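Tue 23 June. Notes for anyone running a collection shift on the handheld gripper. Rough, will tidy later (probably won't).

# Collecting flower-arranging demos with the handheld gripper

Covers: table setup, mapping pass, recording, labeling, what to throw out. Doesn't cover: training, the arm, anything on the Karnent server past the upload folder. Ask Soledad Escobedo for that.

If you've done the cup task before, most of this is the same. Skip to "Flowers are not cups".

## Before you start

You need:

- handheld gripper, charged, fisheye lens wiped
- glove
- fiducial marker on its stand
- phone or tablet with the session app (Briston)
- flowers, two bundles minimum
- distractor items from the bin, two or three
- empty card. Check it's empty. Really check

Lens first. Microfiber only, the shirt hem leaves a smear that shows up as a soft patch in every single clip and you won't see it on the small screen. We lost a full afternoon to this.

Set the time on the tablet and the gripper from the same source. Briston matches clips to labels by timestamp. If the clocks are off by more than a couple seconds the labels land on the wrong episode and you get "place bouquet" on a clip of someone scratching their nose.

## Table

Light-colored table is fine. Blinds half down if it's sunny. The exposure on the gripper cam is locked in the Kelness config, and please leave it locked. Auto exposure pumps every time the hand passes over the table and the model picks up on the pumping.

Marker goes off to the side where the camera gets a decent look at it during the mapping pass. Doesn't have to be in view the whole episode. It does have to stay put. If somebody bumps it, stop, redo the mapping pass, start a new session. Don't nudge it back to where you think it was.

Distractors: scatter them, different spots each session. Not in a row. People love making a row.

## Mapping pass

Do this once per session, before any demos.

1. Start recording on the gripper.
2. Hold it at chest height, point at the table.
3. Walk it slowly around the table. Slow. Slower than that.
4. Get the marker in view from at least three angles.
5. Come in close over the tabletop, then back out.
6. Stop. Wait for the beep.

Check the session app says the map is OK before going on. If it says "low features" the table's too bare or too bright. Add a distractor, drop the blinds a bit more, try again. A plain bright table gives the tracker almost nothing to hold on to, it's mostly using the walls and whatever is standing around the edges. So don't clear the room out to make it look nice.

## Flowers are not cups

Ok. The actual task.

One episode = reach, grasp a stem, lift, carry, put down. That's it. One stem or one bundle per episode. If you want to do the whole arrangement, fine, but it's a string of separate episodes with a stop in between.

Grasp low on the stem, under the leaves. Blossoms don't survive the fingers and the close-up of petals getting squashed fills the whole view, so the clip is no good anyway. Long single stems: grab nearer the heavy end or it swings. Swinging is the number one reason we toss clips in this task.

Wrapped bundles are a different grasp. Come in from the side, close until the paper gives a little, stop. Crinkling the paper is ok. Tearing it isn't.

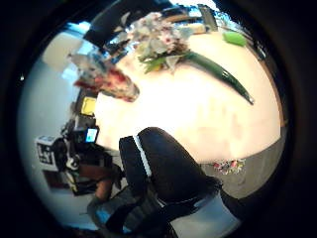
Speed. Everyone goes too fast. You're used to moving at human speed and your hand knows what to do, but the tracker drops frames when you whip the gripper around and the arm can't follow it anyway. Count to two on the reach, count to three on the carry. Feels silly for the first ten minutes and then it's fine.

Keep your other hand out of it. If you steady the stem with your left, the model learns a stem that steadies itself.

Start every episode from a different spot. High, low, left, right, far back. Same for where the flowers start. If all the reaches begin from the same pose the policy is hopeless from anywhere else, we found this out on the Menzies set and had to recollect a good chunk.

## Recording an episode

1. Gripper open, hand still, one second.
2. Press start. Beep.
3. Do the thing.
4. Release, back off a hand's width, hold still one second.
5. Press stop. Double beep.
6. Tap the result in the app: good / messy / fail.

The still second at each end matters. The trimmer looks for it. No still second and it cuts into the reach or glues two episodes together.

Don't talk yourself into "good". If you weren't sure, it's messy. We use messy clips, just weighted down. We do not use clips that were marked good and aren't, those do real damage and somebody has to go find them by hand.

Fails: keep recording if you can recover. Dropped the stem on the table, pick it back up, carry on, put it down, mark messy. Recoveries are gold, we never have enough of them. Dropped it on the floor, stop there, mark fail.

Do NOT set up fake drops. You can tell. The hand hesitates before it.

## Resets

Between episodes, move stuff. Turn the bouquet, slide the bundle, swap which one is closer. Rotate at least one distractor to somewhere new every few episodes.

Petals and bits will shed all over. Table: brush off the worst if it's getting in the way of the grasp, otherwise leave it. Floor: leave till the break. A bit of mess is good for the data tbh, the real shop counter won't be spotless.

Change flowers out when the stems go soft. A limp stem bends in the fingers in a way a fresh one doesn't, some of that is useful, a whole session of it isn't.

## Two people or one

Two is better. One on the gripper, one on the app doing results and resets. The app person can stay in view, doesn't matter, just dont lean over the table mid episode. And don't hand things to the gripper. We had one session where the helper kept passing the flowers over and every one of those clips is basically a handover demo, wrong task.

Swap every 14 episodes. Your wrist will tell you why. Also different people grasp differently and we want that mix.

## Labels

In Briston, per episode:

- **object**: `bouquet`, `single_stem`, `wrapped_bundle`
- **action**: `pick_place` (only one for now)
- **result**: already filled in from the tap
- **note**: optional, but write something for messy ones

Notes that help: "stem slipped, regrasped". "second petal cluster hid the stem". Notes that don't help: "meh".

If two objects moved, label the one you meant to move and put the other in the note. Don't invent new object names. There was a week where we had `flower`, `flowers`, `Flower` and `flwr` and the filter treated them as four things, because they are four things.

## What gets thrown out

The check script flags these on its own:

- tracking lost for longer than half a second
- episode shorter than 3 seconds
- no still segment at start or end
- gripper width never changes (you forgot to close it, or the finger tags were covered)

Things the script misses and you need to catch:

- sleeve over the lens. Roll it up or tuck it in the glove
- strap end flapping in front of the fingers
- stem resting on a finger without being gripped. Looks like a grasp, isn't
- flowers stuck to each other so two come up

Scrub through the first few clips of every session before doing the rest. First few, not last few! If the lens is smeared you want to know now.

Motion blur: some is ok. If the flowers smear for a moment during the carry but the tracker held, keep it. If you can't tell when the fingers closed, toss it.

## Upload

1. Stop session in the app.
2. Card out, into the reader.
3. Run `sync_session` from the desktop. It asks for a session name, use date + initials + task.
4. Wait for the checksum line. It's slow. Go get coffee.
5. Only then wipe the card.

Step 5 comes after step 4. I'm putting it in writing this time.

If sync fails halfway just run it again, it picks up where it stopped. If it fails twice, leave the card in the labeled envelope on the desk and message Soledad. Don't wipe, don't reuse.

## Where we are

1,829 usable episodes on the server as of this morning, across 13 sessions. Too many bouquets, not enough single stems, hardly any wrapped bundles from the far side of the table. So for the next sessions, please:

- lead with single stems while they're fresh
- wrapped bundle starting far side, carried to near side
- more left-side starts

## Common problems

**App says "marker not found".** Something's in front of it or there's glare on it. Tilt the stand a little and redo the mapping pass.

**Beep didn't happen.** Then it isn't recording. Don't do the episode and hope.

**Gripper width reads stuck.** Leaf over the finger tag, usually. Wipe the fingers, sap builds up too.

**Map was OK and now everything drifts.** Marker got moved. New session.

**Battery dies mid session.** Swap it, new mapping pass, new session name with a `b` on the end. Not the same name, it will overwrite.

**Trimmer found fewer episodes than you did.** Missing still seconds. Open the raw file in Briston and cut them by hand if there's only a few. If it's most of the session, send it over and we'll see what can be saved.

TODO: section on vases once we've decided wether to fill them. For now no water anywhere near the gripper.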